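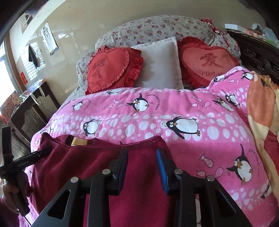 Stuso open day, Drakach: an afternoon with other people's laundry

Posted Aug 26, 2026

I should say up front that I don't believe in tidying systems. I have owned the bins, the drawer dividers and the hangers that are supposed to double your closet, and the only thing that ever made my apartment neater was moving to it from a bigger one and being forced to get rid of things. So when a reader wrote in to ask whether the Stuso open day was worth the trip out to Drakach, I paid for my own ticket and went with low hopes. I came home with them mostly intact, plus one thing I've changed my mind about, which I'll get to.

Getting there

Drakach is the last stop on the 608 bus. The website says to get off at the Boateng building and follow the signs. There was one sign, and it pointed at a parking lot. If you're going to a later date, walk past the lot and take the side street with the tire place on the corner. The entrance is a plain door with a buzzer.

Admission was $40, which I thought was high in July when I booked it and still thought was high standing in the hallway with my shoes off. You do get coffee. You also get a tote bag with a catalog in it, and the catalog is for Vollari storage products, so what you've paid for is partly a store visit. Nothing on the booking page says so. I'd have gone anyway, but I would have liked to know.

What it is

Stuso teaches housekeeping classes: laundry, folding, beds, kitchens, closets. The open day lets you walk through their practice rooms and sit in on short versions of the lessons. The rooms are set up like parts of a home, and the stated idea is that you learn on normal household stuff and take the habit back with you.

I expected showroom beige. Every home organizing event I've been to has been done up in oatmeal linen, with one sweater per shelf, and you can make anything look tidy if you start with four objects that match. That's my main complaint with the whole business. Show me how it works with the comforter my aunt gave me.

The kitchen

We started in the kitchen, and the kitchen was just what I'd feared. Glass jars, all one size, all labeled. The talk was on decanting dry goods. I asked where the cooking instructions go once you've thrown out the bag, and was told you can write them on a card and tape it to the back of the jar. So now you have a jar, a label, a card and some tape, and you had a bag. A woman next to me wrote all of this down.

The pan drawer was better. They store lids on edge in a rack at the front, and pans nest behind. I already do this with a dish rack from a thrift store, so I can confirm it works and that it doesn't need to come from Vollari.

The closet

Skip it. It was twenty minutes on hangers, and the catalog came out twice.

The bedroom

I liked the bedroom lesson far more than I wanted to. The bed has a bright pink blanket on it, polka dots all over, with cartoon penguins and little pink fish. Along the head there's a long pillow in a small pink-purple floral print. In front of that are two red heart cushions with ruffled edges, one saying LOVE YOU and the other I LOVE YOU, with a plain white square pillow leaning in between as though it had wandered in from a different store. Another blanket, orange and cream, hangs over the side.

None of it matches, and I was delighted! It looked like a bed in a house where people sleep and where somebody gives presents. If your method can make that look made, then I'll listen to your method.

Laid out on the near side was the garment for the lesson, a dark maroon velvety thing with a round neckline, flat on the blanket with the neck toward the pillows and a small tan label by the collar. I was glad they went with velvet, or something close to it. Folding demos nearly always use a cotton T-shirt, and a cotton T-shirt will put up with whatever you do to it. Velvet slides, it shows every place you've pressed on it, and it doesn't want to stay in thirds. I have one velvet top and it lives over the back of a chair for this reason.

What they teach about folding on a bed

The advice was short, and I'll pass it on as I wrote it down, with my own remarks.

Use the bed if you have no table, but pull the blanket flat first. A garment spread on a lumpy blanket takes on the lumps. Fair enough, and I had never thought about it. I fold on top of whatever is there.

Put the neck away from you. Then you can fold the sides in and bring the hem up and away without reaching across. I tried it at home both ways, and I can't say I felt much difference, though I'm tall and people with shorter arms may care more.

Smooth velvet with the back of your hand, in one direction. This one I'd heard from my mother, so full marks to my mother.

Fold it loosely and put it on top of the pile. They were firm that velvet should never go at the bottom of a stack. I asked whether it wouldn't be simpler to hang it up, and the answer was yes, if you have the closet space. I appreciated a straight answer. It did take some air out of the lesson.

Turn the label in before you fold. No explanation was offered, and I suspect it's just what the teacher likes.

What I'd argue with is the claim in the handout that a person who folds this way saves 500 minutes a year. I asked where that came from. It came from the old handout. I'd guess the person who wrote the old handout had a calculator and a deadline. Folding one velvet top neatly took me longer than dropping it on the chair, every single time, and if there are savings they must be coming from somewhere else.

The pillow question

There was a longer discussion than you'd think possible of what to do with cushions like the hearts at bedtime. The choices given were a basket, a chair, or a shelf at the foot of the bed. Vollari sells a basket. It's in the catalog and it costs more than I've ever paid for a pillow.

Someone asked the question I was going to ask, which was whether you could just own fewer cushions. The teacher said that was up to each household and that they try not to tell people what to get rid of. I wrote this down and underlined it, because it's the thing I changed my mind about. I'd assumed the whole program would be a slow push toward throwing out your stuff and buying containers for what was left. The container half was there all right. The throwing-out half was missing, and no one made a single crack at the penguins. They were treated as somebody's blanket, to be pulled straight like any other.

As for how to line up a mixed set, the rule they gave was longest at the back, then anything square, then the odd shapes at the front. By that rule the white pillow should be behind the hearts and have a good lean on it. It seems a sound rule. I've tried it on my own bed, where it lasted until the cat.

Laundry room

Hot, crowded, and I could only hear half of it. The stain chart on the wall looked useful and wasn't in the handout. When I asked for a copy I was told it comes with the full class. I took this about as well as you'd expect.

Sock pairing was done with a clip that holds the two together through the wash. I don't doubt that it works. I doubt that anyone who loses socks would remember the clip.

What it cost and whether to go

The full class runs 8 weeks. I won't be signing up. For somebody leaving home for the first time, or somebody who has taken over a house from a parent and has no idea what to do with any of it, I can see the use, and the teachers were patient with questions, including mine. For the rest of us, the bedroom and the pan drawer are worth seeing, and I'd walk through the others with my coffee.

I'd ask Stuso for three changes. Put the catalog on a table and let people pick it up if they want it. Drop the minutes-per-year line or show the math. And do something to the kitchen along the lines of the bedroom: chipped mugs, a cereal box that doesn't fit the shelf, a drawer of takeout menus.

Practical notes

Wear socks you don't mind people seeing. There's no elevator, and the bedroom is upstairs. The coffee is refilled until midafternoon and then it isn't. The last 608 back leaves earlier than the open day ends, so check the time on the stop when you get off, or you'll be walking to the next town with a tote bag.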